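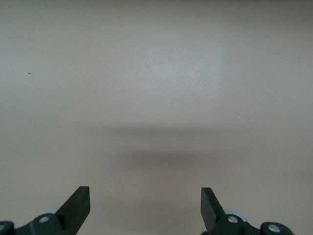
Clulik wrote, under last week's notes: my gran's baby book has four pages filled in and then nothing until the first day of school, so does that count as a record or as a failure? I can't decide whether to use it for the assignment.

Use it! Please use it. A book with four pages filled in is a wonderful source, and it's a very good place to start this week, so I've put the question at the top of the handout where everybody will see it.

Home Handouts Reading Assignments Contact

Writing Family Lives, handout 5
Reading the gaps: baby books, birthday books and kitchen diaries

What we're doing this week

Last time we looked at letters, which have a reader in mind. The books we're turning to now are odder. Somebody has printed a set of questions and left spaces, and somebody else has answered a few of them. So there are always two authors on the page, and they don't always agree about what matters. The printed one wants to know the weight at birth and the first word. The handwritten one may want to tell you about the snow, or the price of coal, or an aunt who wasn't speaking to anyone that winter, and will squeeze it sideways up the margin to get it in.

I love these books. I have been collecting them for years and I still get a jolt when I open one and find writing in it.

Three kinds you are likely to meet

The baby book. Usually given as a present, usually begun before the birth or in the first few weeks. The early pages tend to be in best handwriting. Look out for the moment the pen changes, because that's often the moment real life arrives. Second and third children often get thinner books, or share one with the eldest, and there's a whole essay in that if anyone wants it.

The birthday book. A page or half a page for each day of the year, with a verse or a motto, and room for names. These were kept for decades and passed on, so you may find several hands in one. Deaths are sometimes added in beside births. People also crossed names out, and a crossing-out can mean a quarrel, a death or simply the wrong day, so don't leap.

The kitchen diary. Recipes at the back, a week to a view, and a few words a day. "Wash. Rain. J. better." It looks like nothing. Read a month of it at one sitting and you'll hear a voice.

How to read one

Start with the printed matter on its own. Cover the handwriting with a sheet of paper if you have to, and read only what the publisher put there. What does it take for granted? Two parents, a christening, a house with a nursery, a father who has a family tree to fill in? Make a note of every question that would have been awkward for somebody.

Then read the handwriting on its own, straight through, ignoring the headings. Does it make a story? Where does it speed up, where does it stop?

Only then put the two together. You'll find places where the writer has obeyed the heading, places where they've ignored it, and places where they have answered a different question altogether. That last sort is gold. In the Pornthorpe book, which we'll pass round in class, the heading "Baby's First Outing" is followed by a full page on the grandmother's hat. I won't spoil it.

A word on blanks

Back to the question at the top. A blank page can tell you that the writer was tired, or busy, or bored with the book, or had lost it behind a cupboard. It can tell you that the question hurt. Most of the time you won't be able to say which, and your essay should be open about that - "we can't know" is a perfectly respectable sentence and I wish I saw more of it.

What you can do is describe the pattern. Are the blanks scattered, or do they all come after a certain page? Are the practical questions answered and the tender ones left? Did anybody come back later and fill things in from memory? (Ink helps here, and so does tense. "She is walking" was written at the time. "She was walking by then, I think" was not.)

Please resist the temptation to fill the gap yourself. We'll get to invention in the second half of the course, and you can be as free as you like then.

In class on Thursday

We'll work in pairs with photocopies from the Adley albums and from one Thaler birthday book. Each pair gets a single opening, left page and right page, and will read it aloud: one person takes the printed voice, the other the handwritten one. It sounds daft and it works beautifully. Last year's group laughed until they had to stop, and then went very quiet at the page with only a date on it.

Bring a pencil, no pens near the originals please. If you have a family book of your own and are happy to show it, bring that too, but nobody has to share anything private.

The short assignment

Choose one page, filled or partly filled, from a family record book. It may be your own family's or one from the class box. Write 500 words on it. I'd like the first 100 to be plain description: what's printed, what's written, in what sort of hand. After that, go where the page takes you.

If you're using a book that belongs to a living relative, ask them first, and ask whether they mind being named. Change names if there's any doubt and say at the end that you have done so.

A few things I'd be delighted to see:
- a page where the writer argues with the printed question
- a page in two hands
- something pressed or pasted in, and what it covers
- a book begun for one child and finished for another

Reading for next week

The introduction to the course pack, and the two kitchen diary extracts that follow it. Read the second one aloud if you can, to a cat if need be. It's much funnier than it looks, especially the long war with the coalman. Then have a go at keeping your own for seven days, no more than a line each day, and don't polish it. We'll start next week's session with those.

3 comments | Share | 1027 views
Previous handout Next handout Back to top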